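Fustthorpe laundry room: progress to 18 November 2023

The front loader paid for from the Sesent grant has been in use since March. It has done 466 loads, mainly towels, bedding and residents' woollens. Repairs have cost £161, all of it for one call-out over a blocked filter.

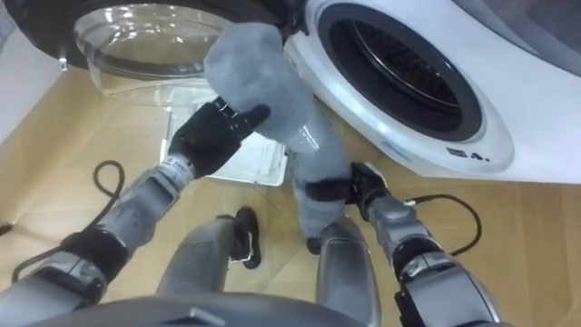 Grey fabric item at the front loader, door open.

Socks still go astray between floors. Lumturie Vukadinović has ordered name tapes and will start with the top floor. We have £1,880 left and ask to spend roughly £1,000 of it on a dryer. Brijesh Sachdeva has the quotes.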